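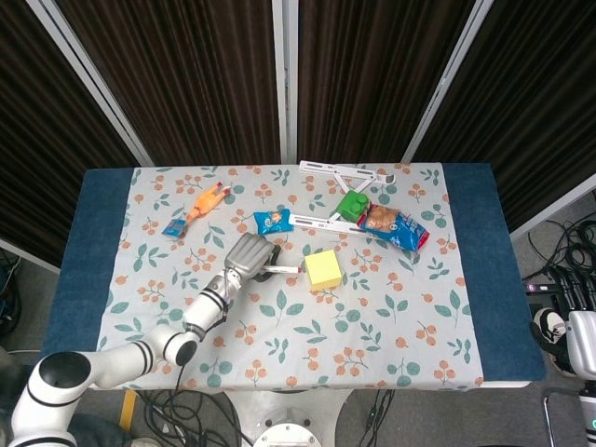 Table in the shared dining room at the Cesa Street house, with the berry-print cloth.

Progress report to the Runano Fund
Pemness Supported Housing: Evening Meals and Tenancy Skills
Period covered: second half of the grant year
Prepared by Zarmeena Kakakhel, program manager

1. Summary

The program is running at both houses and is close to the plan we sent you last summer. We have served 274 evening meals at Cesa Street since our last report. The tenancy course has been taught all the way through once and is now on its second group. The kitchen work at Naqvi Court is behind schedule, and the reasons are set out in section 4. We are not asking for more money. We are asking to move part of the equipment line to a different heading, and that request is in section 6.

2. Evening meals

Meals are served at 6:00 p.m. We started at 5:30, but several residents work day shifts across town and were coming in to a cold plate. The later time has made for a fuller table. It also means the cook finishes later, and we have adjusted the staff hours to match.

Toon Van Loon plans the menus and does most of the cooking. Residents can sign up to cook alongside him, and in February we began letting residents pick one menu a week themselves. The choices so far have leaned heavily toward pasta bakes and fried chicken. Toon keeps a folder of the recipes with the cost per plate written on each one, and the folder is now used in the tenancy course when we get to food budgets.

Food prices went up during the period, eggs and cooking oil most of all. We stayed within the food line by switching to a wholesale order every other week and buying fresh produce separately. The wholesale order has a minimum, so the pantry at Cesa Street is fuller than it used to be, and we put up new shelves in the back hall to hold the overflow.

Two residents have food allergies that were not on their intake forms. The form has been changed, and the question is now asked again at the 30-day check-in — the first version only asked about medication.

3. Tenancy course

The course covers reading a lease, paying rent on time, talking to a landlord about repairs, basic bills, and what to do with a notice. Jasper Verstraete teaches it in the dining room in the mornings. Each session runs 90 minutes with a break.

The first group told us the lease session was too long and the repairs session too short. Jasper split the lease material over two mornings and added practice phone calls to the repairs session. Residents take turns being the tenant and the landlord. The second group seems to find this useful, though a few people do not like speaking in front of others, and they do the exercise one-on-one with him afterward.

We said in the proposal that a certificate would be given at the end. We have spoken with several local landlords about whether they would take it into account. One property manager has agreed in writing to waive the application fee for anyone who holds one. The others were polite but made no commitment, and we will go back to them in the fall.

Attendance drops in the last week of the month. We have not found a clear cause and are trying a reminder call the evening before.

4. Naqvi Court kitchen

The work was due to be finished before this report and is not. When the old sink unit came out, the contractor found that the drain line behind it had been patched more than once and would not pass inspection. Replacing it meant opening the wall on the hallway side. Our building lead, Hendrik Hendriks, got a second quote before we agreed to the extra work, and the final price was covered by the contingency line.

The drain is now in and the wall is closed. Cabinets, counters, and the range hood are still to come. The contractor's current estimate is about 3 weeks once the cabinets are delivered. Until then, Naqvi Court residents are welcome at the Cesa Street meals, and we cover bus fare for those who want to come.

5. Staffing

Malte Engelhardt joined as evening support worker, which fills the post that was vacant in our last report. He has completed food handling and first aid training. Toon will be on leave for part of next quarter, and Malte will cover the kitchen with a simpler menu.

6. Budget

Spending on food and wages is in line with the plan. The contingency line is nearly used up because of the drain. The equipment line is underspent: we had budgeted for a new chest freezer and were able to repair the one we have.

We would like to use the freezer money for chairs and a second folding table for Naqvi Court. The dining area there will seat more people than the drawings first showed. A revised budget sheet is attached with the change marked on line 56.

7. Next period

- Finish the Naqvi Court kitchen and start meals there
- Complete the second tenancy course and enroll a third group
- Return to the local landlords about the certificate
- Review the wholesale order once both kitchens are open

Receipts and sign-in sheets are kept at the Pemness office and can be sent on request. Please direct budget questions to Zarmeena Kakakhel and questions about the building work to Hendrik Hendriks.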